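Sullumska Market Day Tote
Sold by Kadarum. Item 279. In stock, ships in 9 days.

We have tested a lot of bags that claim to be made for street markets, and most of them are grocery sacks with a higher price. The Sullumska is better than that, though we have a few doubts, and you should read them before you order.

The maker says it holds 11 liters. We got a raincoat, a water bottle, two paperbacks and a brass lamp base into ours, and the zipper closed on the second try. The straps are long enough to go over a winter coat. They are also long enough to drag on stairs if you carry it by hand.

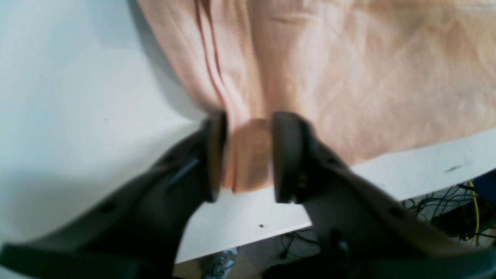
The "pickpocket-proof" label is a stretch. The zipper pull tucks under a flap, which slows down a stranger and also slows down you, standing at a stall with a line behind you. We would still pick it over an open tote at a packed place like the Ramari flea market, where the aisles are narrow and half the crowd is looking up at the hats.

As for the claim of "1,000 market days" - we can't find out who counted. Ours has done one season, April included, and the stitching at the base is fine. The inside pocket sags. Pattinasarany makes a similar bag with a firmer pocket, but it weighs more and the strap can't be adjusted.

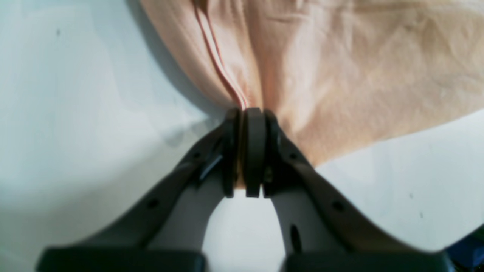
Peach fabric with darker pink stripes along the edge.

Care: wipe clean, hang to dry. The tag says machine washable, but we wouldn't.

Returns: unused bags only, tags on. Kadarum does not cover return postage, even on sale items.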